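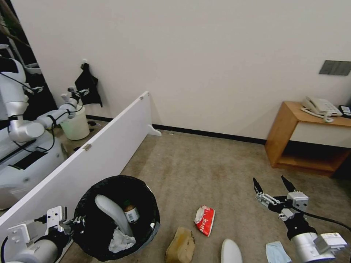 木色床头柜与白色有线电话

关于我们

Sulmont 潜水学校在 Teuber 湾的北岸，从镇上的公交终点站往海边走，过了修船的院子，看见一排晾着的潜水服就到了。我们教水肺潜水，教浮潜，教自由潜入门，也给本地的船工和救生员上水上急救课。学校不大，装备间永远有一股橡胶和海水混在一起的味道，老学员说闻到这个味道就想下水，我们也一样！

这一页写得有点长。平时总有人在前台问我们是怎么开始的、船叫什么名字、为什么先要在泳池里泡那么久、看见鲨鱼怎么办，我们干脆把能想到的都写在这儿，慢慢看，跳着看也行。

从一间船库说起

学校最早的地方是一间旧船库，大门朝海，涨大潮的时候水会漫到门槛。那时候没有教室，理论课就在船库里上，黑板靠在一条翻过来的小木船上，学员坐在装气瓶的箱子上听讲。冬天风从门缝里灌进来，讲减压理论的教练戴着毛线帽，写几个字就要搓搓手。

那几年开的课只有一种，我们给它起名叫 Futer 课程，名字取自湾口那块礁石。Futer 礁退潮时露出一个圆圆的背，远看很像一头趴着的海牛，涨潮后只剩一圈白浪。所有学员结业那一潜都在礁石背风的一侧，顺着沙坡下去，绕过一片海草，再从浅的那头上来。路线到今天都没有改过，因为真的很好：水浅，流缓，海草里总有东西看，而且上来的时候正对着学校的院子，等在岸上的家人能看见你冒头。

后来船库旁边的冷冻仓库空了出来，我们租下来，敲掉隔墙，刷了白，才算有了像样的教室和装备间。再后来是泳池，是码头，是楼上的住宿。每一样都是攒了好一阵子才添上的，所以每一样我们都很得意，客人来了总要拉着人家看，连冲水槽都要介绍一遍（冲水槽是重新砌过的，加深了，长蛙鞋可以整只放平，你用过就知道有多舒服）。

旧船库还在，现在放皮划艇和桨板。那块黑板也在，挂在里面的墙上，上面是每天的潮汐时间。

我们在水里教什么

入门的人大多从浮潜课开始。很多人以为浮潜不用学，戴上面镜往水里一趴就行，可是每个夏天湾里最让人操心的恰恰是浮潜的人：呼吸管进了水就慌，低着头看鱼看得入迷，一抬头已经漂出去老远。我们的浮潜课是一个上午，先在泳池里练清面镜、清呼吸管、抽筋了怎么自己解开，再到码头边上练怎么看流向、怎么找回岸的参照物，最后才去海草床那边看鱼。上过课的人再去别处玩，常常写信回来说心里踏实多了，读到这样的信我们会高兴一整天。

水肺入门课，也就是现在的 Futer 课程，分成理论、泳池和开放水域。理论部分我们坚持面对面讲，配着实物讲。讲浮力就真的拿一个塑料瓶按进水槽里，讲气体压缩就把气球拴在铅块上放到池底去看。泳池部分最花时间，后面专门说。开放水域部分全部在 Teuber 湾里完成，天气不好就等，等到合适了再下。

学完入门的人可以接着上进阶课：导航、夜潜、中性浮力专项、海流潜水。夜潜是教练们私下里抢着带的一门。太阳落下去以后，白天躲在石缝里的东西全出来了，章鱼在沙地上慢慢走，小虾的眼睛在手电光里一闪一闪，如果把灯捂住、挥一挥手，水里会亮起细细的蓝点。带过那么多次，每次看见学员在水下激动得乱比手势，我们还是跟着激动。

深潜课的训练上限是 40 米，和湾口外沙坡的底差不多齐平。去深水的那一潜，准备工作比潜水本身长得多，气量计算要每个人自己写在板上，教练逐行看过才上船。深处的颜色很素，红的东西看着发灰，我们会带一张彩色的卡片下去给大家看，学员常常把这张卡片记得比什么都牢。

自由潜我们只教入门。原因很简单，教练团队里教自由潜的人手有限，我们愿意把一件事教扎实，想往深处走的学员我们会介绍到别的学校去。入门课里闭气的数字不做比较，墙上也没有排行榜。课上花得最多的工夫是放松、耳压平衡，还有怎么照看潜伴：他下去你在水面看着，他上来之后你继续看着，直到他呼吸平稳、给出手势。学员两两一组，这套动作要练到不假思索。

还有给孩子的课。孩子们的课开在暑假和周末，内容有一半是在岸上：翻潮池，认螺，画自己看见的鱼，学怎么在沙滩上不踩到海鸟的窝。下水的部分在泳池和码头内侧的浅水区，教练比例比成人课高。孩子们问的问题常常把教练难住，比如海星渴不渴，比如鱼会不会打嗝，教练答不上来就记在黑板上，下次上课前去查。

泳池为什么要泡那么久

我们有 2 个泳池，一个浅池一个深池，中间隔着一道矮墙。浅池用来做面镜、呼吸调节器、浮力控制这些最基本的练习，深池用来练下潜、上升、共用气源和脱困。深池侧面有一扇观察窗，陪着来的家人很喜欢趴在那里往里看，孩子们会把脸贴在玻璃上，跟水里的爸爸妈妈比手势。

在别处学过一点再来的人，有时会觉得我们泳池课排得太满。我们的想法是，海里的事情变化多，手上的动作越熟，脑子就越有空去看周围。面镜进水这件事，在泳池里练到可以一边聊手势一边排水，到了海里遇上一阵浪把面镜打歪，你就只会觉得有点烦，抬手按一按就过去了。

没练好可以再来。泳池的时间表贴在更衣室门口，凡是在读的学员，看到空着的时段就可以登记进去自己练，池边会有值班教练。很多人的中性浮力就是在这些零散的傍晚里突然“通”了的，前一秒还在上上下下，后一秒就稳稳地停在那儿，眼睛一下子睁得很大。看见这个瞬间的值班教练一定会在水面上给你鼓掌，请做好心理准备。

池水冬天加温。更衣室的热水以前不太争气，去年换了新的锅炉，现在可以放心洗了。

船和出海

学校有 3 条船。最大的一条叫 Ritell，是从前的渔船改的，甲板宽，重心低，走起来有点慢，但在涌浪里很稳，容易晕船的人请选它。另外两条是硬底充气艇，跑得快，主要用来做近岸的课程和水面支援，凡是 Ritell 出海，必有一条小艇跟着或者在码头待命。

Ritell 的驾驶舱保留了老样子，舵轮是原来的，坐垫换过很多次。船尾加了一道宽梯，背着气瓶也可以一级一级走上来，这是我们改船时最舍得花钱的地方。潜完上来有热茶，有切好的橙子，还有一大盒咸饼干（咸的比甜的受欢迎得多，尤其是嘴里全是海水味的时候）。

出海那天的早上大致是这样过的。集合在装备间，先看黑板，潮汐、风、能见度和当天的潜点都写在上面。各人领自己的装备，自己组装，再跟潜伴互相检查。之后是船长讲话，讲座位、救生衣、氧气放在哪里、谁负责点名。点名我们做得很啰嗦：上船点，下水前点，出水后点，离开潜点前再点一遍，要本人应声，别人代答不算。老学员学教练点名的腔调学得惟妙惟肖，每年聚会都要表演。

天气不合适我们就不出海，停航由当天的船长说了算，其他人只能提建议，不能替他改主意。停航的课会改期，已经到了学校的学员可以转去泳池，或者留下来上一堂临时的绳结课、修理课、识鱼课。有一回连着刮了几天大风，识鱼课讲着讲着变成了鱼的简笔画比赛，得奖的那条鲂鮄现在还贴在装备间的门上，胸鳍画得特别神气。

说说鲨鱼

在前台，这是被问得最多的问题，尤其是在哪里又出了新闻之后。我们愿意认真回答。

Teuber 湾和湾外的水域里有鲨鱼。常见的是小型的底栖种类，白天趴在沙地上或者岩石缝里，身上带着斑点，胆子很小。远一点的外海会有大型鲨鱼经过，我们的船员在海面上见过背鳍。大海本来就是它们住的地方，我们每次下水都是去做客，做客就要懂一点规矩，也要给自己留好退路。

课上教的内容很具体。不在黄昏和清晨的浑水里浮潜，不靠近正在收网、杀鱼或者喂鱼的船，不带着渔获下水，身上闪亮的首饰摘掉。下水结伴，不离岸太远，看见鱼群突然四散或者海鸟密集地扎进同一片水里，就先上岸。如果真的遇到体型大的鲨鱼，保持面对它，动作放慢，跟潜伴靠拢，背靠礁石或者船底，稳稳地退出去。这些动作我们会在泳池里演练，由教练举着一块画了鲨鱼的泡沫板在水里慢慢绕圈。听起来有点好笑，第一次做的时候大家也确实都在笑，笑完再做一遍，动作就记住了。

接到海事部门发布的封海或者停止水上活动的通知，我们当即停课，已经在水里的人全部召回，之后什么时候恢复也按通知来。这一条没有商量的余地，哪怕那天阳光灿烂、水清得能看见船的影子落在沙地上。学员因此改期，一律不收任何费用。

我们也不做投喂，不组织以引诱大型动物为目的的潜水。偶遇的惊喜比什么都动人！有一次开放水域课快结束时，一条斑点小鲨鱼从学员们面前慢吞吞地游过去，整组人跪在沙地上一动不动，气泡都变少了。上船以后大家同时开口说话，谁也听不清谁的。

水上急救和湾区的邻居们

学校的另一半工作在岸上。每年十二月到开春是淡季，潜水课少，我们就把教室腾出来上急救课。来上课的有渡船上的水手，有养蚝的人，有海边餐馆的服务员，有帆船俱乐部的家长。内容是心肺复苏、溺水处理、失温处理、供氧、止血，还有怎么打求救电话：先说在哪里，再说发生了什么，说完不要挂。

止血这一部分我们后来加了不少课时。海边的外伤很多来自螺旋桨、缆绳和碎玻璃，处理的头几分钟非常要紧，而大多数人在那几分钟里只是站着。我们用一条灌了水的假腿来练，按对了位置水就停，按错了就一直流，流得满地都是，于是上课的人都学会了穿胶鞋来。

湾里的几处公共码头装了急救箱，箱子里有止血带、保温毯、口哨和写着位置编号的牌子，由我们和码头的使用者一起检查补充。路过的时候如果看见封条断了，请给学校打个电话。

每周三傍晚是开放夜。教室的门开着，不是学员也可以进来，喝杯茶，听一段讲座，或者只是来问问题。讲座的题目很杂：怎么看海图，怎么补潜水服，海草床里住着谁，老渔船是怎么造的，面镜起雾到底怎么办（最后这个题目每年都要讲一次，每年都有人带来新的偏方，牙膏派和口水派争得很热闹）。讲完之后通常会聊到很晚，自行车停满了院子。

海草、蛙鞋和记录本

我们对湾里的海草床有特别的感情。几代学员都在它旁边学会了停在水里不乱动，小鱼在里面长大，乌贼把卵一串串挂在叶子上。早年间船只随意抛锚，海草被锚链犁出一道道光秃秃的沙沟。后来湾里设了系泊浮标，Ritell 带头不再下锚，沙沟的边缘慢慢又长出了新叶子。

进阶学员可以参加海草记录。做法是沿着固定的绳子慢慢游，看见什么写什么，叶子的长度、有没有卵、有没有丢弃的渔线。记录写在防水板上，上岸后誊到厚厚的本子里。到目前为止本子里一共有 1,988 条记录，字迹各式各样，有的工整得像印的，有的显然是手冷得握不住笔写的。翻这些本子是淡季最好的消遣，能看到哪一年乌贼来得早，哪一年水浑了很久，也能看到某位学员连着几页都在写同一只寄居蟹，给它换了什么壳都记得清清楚楚。

带上来的垃圾我们称重、分类，渔线单独收。我们不要求学员在潜水中途去捡重物，也不剪还绷着劲的网，那是受过专门训练的人做的事。看见了就记下位置，告诉教练。

用旧的装备尽量修。蛙鞋带断了换带子，潜水服破了补，补不了的裁成杯垫、刀套和给孩子们练习跪池底用的护膝。装备间靠窗的工作台是大家的，工具用完请放回画着轮廓的位置，那把小号的内六角扳手尤其要放回去，它已经失踪又重现过好多次了。

住在学校

外地来的学员可以住在教室楼上。房间简单，安静，有地毯，晚上开着窗能听见港口里桅杆上的绳子叮叮当当地响（怕吵的请跟前台说，背海的一侧听不到）。潜水服和湿的装备请留在楼下的晾晒间，不要带上楼。

厨房公用，锅碗齐全，冰箱里贴了名字的东西是别人的，没贴名字的可以吃。每期课程的头一个晚上我们会一起做饭，通常是一大锅鱼汤，做法每次都不太一样，看镇上的鱼铺当天有什么。吃素的人请提前讲，我们的蔬菜锅也很拿得出手。

下午课结束后到晚饭前这段时间最好，院子里晾着衣服，有人在写潜水日志，有人在石阶上睡着了。镇子走着就到，面包店关门早，想买早餐的面包要赶在傍晚之前去。

教练怎么来的

我们的教练有好几位是自己学校里教出来的，从 Futer 课程一路学上来，先在装备间帮忙，再做助理，跟过足够多的课，才开始独立带人。也有从别处来的，带来了别处的经验，比如冷水潜水的衣物搭配，比如一种收绳子的手法，现在全校都那么收。

新教练上岗之前要在每一门课里做学员，坐在后排，穿最不合身的租赁潜水服，体会一下面镜漏水时听人讲话是什么感觉。在岗的教练每年要重新考核救援技能，考核在海里做，穿全套装备，由同事扮演被救的人。扮演的人往往演得过于投入，拖起来特别沉。

每天收工以后有一个短会，站着开。谁今天看见了什么不对劲的事，哪怕很小，一个气瓶阀门拧起来有点涩，一位学员上船时脸色不太好，都在会上讲出来，写到本子上，第二天早上由接班的人念一遍。讲自己的失误不会受责备，我们很看重这一点，很多课程上的改动就是这么来的。气瓶架旁边那条黄色的线，Ritell 扶手上多缠的一圈防滑绳，入水手势从右手改成左手，都出自这个会。

我们还想做的事

想把旧船库修一修，屋顶先来，然后是大门。想在里面办一个小小的展览，放海草记录本的复印页，放老照片，放那条得奖的鲂鮄。

想给行动不便的人开更多的课。现在深池已经装了升降椅，码头的坡道也重新铺过，下一步是 Ritell 的登船方式，我们试过几种办法，还没有找到最满意的。如果你有这方面的经验，特别欢迎来聊聊，周三傍晚来最合适，茶管够。

还想把夜潜课开到更冷的季节去。教练们对此意见不一，怕冷的那一派目前占上风。

来之前

第一次来的学员请先填一份健康问卷，有哮喘、心脏、耳部方面病史的，需要医生的书面意见，请提前准备，不要等到开课当天。感冒鼻塞请改期，耳朵平衡不了硬要下去会受伤。潜水之后要坐飞机的，请在报名时把航班告诉我们，我们会替你把最后一潜排得早一些。

带泳衣、毛巾、防晒的长袖衣服，一双可以弄湿的鞋。面镜如果有自己用惯的就带来，没有也没关系，装备间里可以一个一个试到合脸为止。戴眼镜的人请把度数告诉我们，常用的近视镜片都有，散光的暂时没有。

不会游泳也可以来。我们有从零开始的成人游泳课，在浅池上，班很小。从这门课一路学到水肺进阶的学员有好几位，其中一位现在出海总是头一个穿好装备，坐在船舷上等大家。

学校前台早上八点开门，出海日会更早一些，门口的灯亮着就可以直接推门进来。院子里可以停自行车，汽车请停在修船院子对面的空地，别挡住拖船的通道。

报名、改期、询问住宿，前台、电话和网站上的表格都可以。想先看看再决定的，沿着码头走过来就好，旧船库的黑板上写着当天的潮水。

Sulmont 潜水学校
Teuber 湾北岸

课程一览　|　船期与潮汐　|　住宿　|　水上急救　|　海草记录　|　联系我们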